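**Folding e-bike in a skinny hallway – where would you put it?** 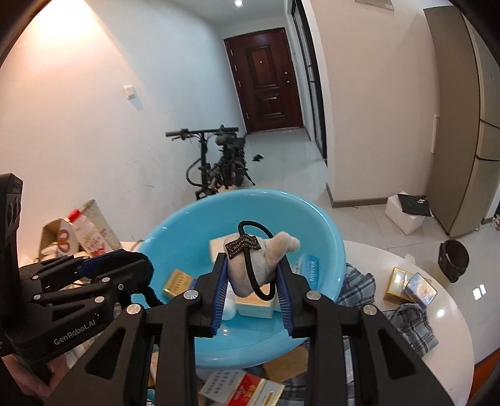
*Posted by **Fahad Marwat** in Small Spaces, April – 3 replies*

So this is my hallway. The bike lives against the left wall, the fridge is across from it, and the blue basin is my catch-all (stuffed toy, boxes, a little bottle, whatever got dropped on the way in). I sort it when it gets full. Getting to the front door with groceries is a shuffle and I'm sick of it! I've got $100 to spend. Wall hook? Fold it every night?

---

**rultness_rita**

Move the basin first. Bike's fine. A tub that wide in a walkway is a shin magnet – I'd put the toy on a shelf somewhere and get a bin with a lid.

---

**Khalaf600**

Disagree, the bike is the problem. It folds, so fold it! Mine goes behind the bedroom door and I've never missed the hallway spot. And please don't hang an e-bike on a cheap hook, they're heavy.

---

**Fahad Marwat**

@Khalaf600 I tried folding it for a week and hated it. Two minutes every morning when I'm already late. The lidded bin I could live with, but then I'd never sort it, I know myself.

---

**zekov_dad**

Trash can and the foam box would go before either of those. Can they fit in the kitchen? That side by the fridge looks tighter to me than the bike side.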